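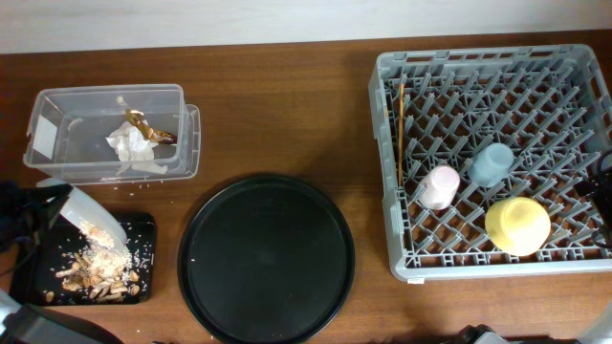
Table-clearing task, Wednesday, peanut shells and rice edition

Spent today collecting more clearing-up examples for Kornar. Rice, crumbs and peanut shells on the little square tray, white scoop on top, cups upside down in the rack. Glamorous stuff!

We're at 499 good runs now. Duygu wants 2,272 before we train again, so I may be eating a lot of peanuts this winter.

Cups are easy (ish). Scraps are horrible. Every pile slides differently, and if I set them all out the same way the model just learns my one pile. So I've started chucking them down with my eyes shut.

Dorian asked if we bin the clumsy runs. Nope, we keep any where the arm fumbles and then sorts itself out – those are gold. Only the ones where I give up halfway get deleted.

90 more to do by Friday. Off to find the dustpan, there's rice in my shoe again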